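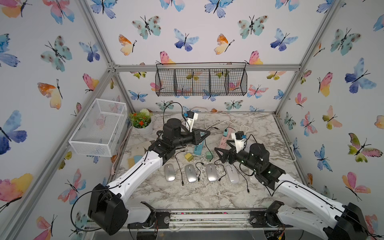 To: Ondlow workshop list
Date: Sunday, August 16, 2020
Subject: Re: two-arm bench, how stiff is stiff enough?

Hello all,

Sorry for the slow answer, I've had the thing in bits for most of the week and didn't want to reply until I'd got it bolted up again. I'll take the questions in the order they came.

> Following your thread with interest as I'm planning something similar
> in the garage. Did you stick with the extrusion, or go over to a
> welded frame like you were threatening in January? And do both arms
> really need to be on the same rail? I'd have thought one shaking
> would upset the other. Also, what are you doing about cables? Mine
> are a disgrace and I've only got the one arm.

Stuck with the extrusion! I priced up getting a frame welded and then had a little sit down. Aluminium it is, and I'm glad, because I've moved things up, down and sideways more times than I'd like to admit and every one of those moves would have meant a drill and a bad mood if it had been steel.

Both arms are on the front rail, yes, one at each end on black mounting plates, so they lean in and meet over the middle of the table. You're right that they talk to each other through the rail. With the original feet on I could set the left one going and watch the right gripper nod along. What sorted most of it was a pair of Skaltia corner brackets at each end of the rail and doing the bolts up properly (I had four that were barely finger tight, which was nice to discover). There's still a bit of a wobble if I send both arms to full reach at once, so I've slowed them down at the ends of the move and left it at that.

I did try one arm at the front and one at the back over a wet weekend. On paper it's lovely. In practice the back one was forever reaching over whatever I'd put down, and I couldn't get my own hands in to tidy up without leaning across it. Front rail for me.

Cables, oh dear. You'll get no wisdom from me. The wiring at the bases is still all out in the open, and there's a bundle of white cable lying in coils across the back of the table that I keep meaning to tie up underneath. The one thing I would say is leave a generous loop at each wrist camera. I had mine nice and neat down the link to begin with and it pulled the plug half out every time the wrist rolled over. Big floppy arc over the top, looks daft, hasn't come out since. If anybody has used that Uçar spiral wrap I'd like to know if it stays flexible or goes stiff on you after a few months.

> What are you getting them to pick up? I've done nothing but blocks
> and I'm bored silly.

Computer mice, at the moment, the wireless kind, in a row on the marble-look top with their charging leads in among them. The idea is for one arm to hold the mouse while the other brings the plug to it. Blocks are forgiving and mice are not, they're all curves and the fingers want to squeeze them off sideways like a bar of soap. I closed the grip 10 per cent slower and put a thin strip of rubber on the fingertips and that helped a fair bit. Out of 20 goes at simply lifting one and putting it down again I got 162 lots of grief, or so it felt, but I've stopped dreading it. The plug is another matter. The tips are small and black and the leads wander all over the place, so picking the right end out is more of a job for the cameras than for the arms. Silver mice are a pain for the cameras too if there's a lamp straight overhead.

Speaking of which, somebody asked off list about the walls. It's butterfly wallpaper, white with big watercolour ones all over, left wall and back. Cheerful, isn't it? I like looking at it, and the cameras don't seem to mind a busy wall so long as it stays put.

Two wire baskets on the walls as well, the one at the back split into four. Hang them higher than you think. I had the left one too low and caught it with an elbow (the arm's, then mine).

Last thing, I've got a spare 400 mm length of extrusion and a bag of T-nuts from the Heston order, free to anybody who can pick them up. Drop me a line off list.

Cheers all, back to the plugs.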